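Livorow opens its workshop to show hand-held grippers at work

Livorow held an open afternoon at its Rodska workshop in October, giving local residents, college students and small manufacturers the chance to see how the firm teaches robot arms to handle everyday objects.

The session began at 2 pm with a short talk by Yamuna Rajan, who leads the handling project at Livorow. She explained that the firm does most of its teaching without a robot in the room. A member of staff holds a gripper fitted with a camera, carries out a simple job by hand, and the recording is later used to train an arm to do the same job.

Visitors then moved to the demonstration table, where staff showed how the tool is brought up to an object, how the two ribbed fingers are lined up on either side of it, and how the grip is closed. Bottles were chosen as the main exercise. They are awkward for a machine: clear plastic is hard for a camera to pick out, and a thin wall gives way if it is squeezed too firmly.

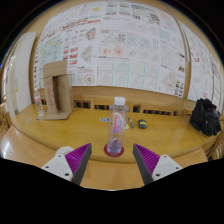 Vignesh Rodrigues said he had expected the grippers to be heavier and the work to be faster, and that after trying it himself he understood why the same movement has to be repeated so many times. He added that he would like to see the method tried on glass jars and on packets that change shape when they are lifted.

Livorow has recorded 1555 handling runs for the project so far and plans to reach 2000 before training of the next version begins. Each run covers one job from start to finish. Runs in which the object is dropped are kept and marked as such.

The soft fingers used on the day bend around an object when they meet it, so the person holding the tool does not need to place them exactly. Visitors could try the tool for themselves at the table, with staff on hand to help. Questions afterwards dealt mostly with the cost of the equipment, the time needed to learn it and whether recordings made in one building are of any use in another. Ms Rajan said that the last point was still being tested and that the firm would share its findings at the next open afternoon.

The project is run jointly with Iyengar, which supplies the arms, and Sinon, which prepares the recordings for training. The workshop closed to visitors at 5 pm.

Schools, colleges and businesses wishing to arrange a group visit should contact the Livorow office in Rodska.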